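## Part 3: Setting Up the Shelf and Teaching the First Pick

By now you should have the arm bolted down, the controller booting, and the stop button within reach of wherever you like to stand. If you skipped the stop button, go back and do it. I'll wait!

I built mine in the shared workshop at Brancombe, and these are the settings I ended up with after a lot of fiddling in August. Your shelf will be different, so treat my numbers as a place to start.

### Load the shelf

1. Put the light, stiff boxes on first. Cracker and cookie boxes are great practice items - they stand up by themselves and you can read which is which from across the room.
2. Face the front row out. The Fakgate software matches on the printed front, and it gets confused by a box turned sideways.
3. Leave a gap of 35 mm between the front row and the edge of the shelf. I started with less and kept nudging things onto the floor.
4. Open the Shelf Map tab and hit **Save Layout**. Do this every time you restock (I still forget).

**Note:** Bags are a whole different job. Leave them out of your pick list until you get to Part 5.

### Set the safe poses

1. In the Galtmont controller, set speed to 40 percent. You can go faster later.
2. Jog the arm to a spot where the elbow clears the upper shelf and the gripper points straight down. Save it as **Home**.
3. Jog toward the lower shelf, keeping the gripper out in front of the boxes, and save that as **Approach**.
4. Run Home to Approach and back 3 times with your hand on the stop button. Watch the elbow the whole way, because it's so easy to stare at the gripper and miss what the rest of the arm is up to.

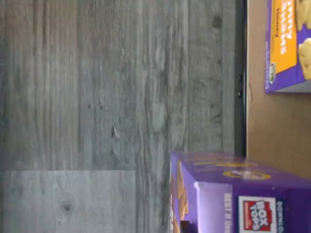
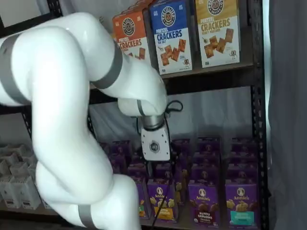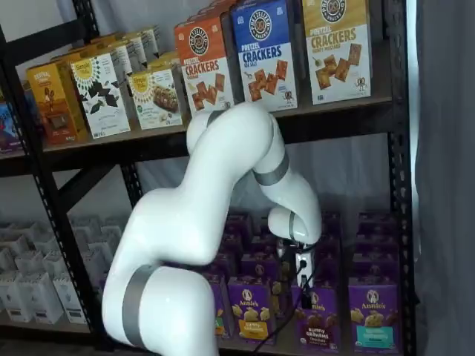

**Caution:** Check your cable slack before you go any further. Move the wrist slowly to both ends of its travel and see that the cable doesn't snag on a box or pull tight. I ripped a connector clean off my first one, and the replacement took forever to show up.

### Teach the first pick

1. Choose one box from the front row, preferably one with some room next to it.
2. From Approach, bring the gripper down in small steps. I use 3 mm per tap once I'm close.
3. Save the point as **Pick 1**, then set grip force to 51. That's the raw number on the Leitão gripper driver, so don't go looking for units.
4. Close the gripper and look at the cardboard. If the sides bow in, drop the force a little and try again.
5. Lift straight up a small amount and hold it there. If the box slides, open up, reseat it by hand (arm paused, please!) and go back to step 3.
6. When it holds, send the arm back to Approach and save the whole thing as a routine.

**Note:** If the arm stops partway with a "pose unreachable" message, your Approach point is probably too close to the shelf. Back it off and save again. You'll need to reteach Pick 1 after that, sorry.

Once you have one pick you trust, copy the routine for the next box over and change only the pick point. Leave the speed where it is until you've done the full front row, then move on to Part 4 for the drop-off bin.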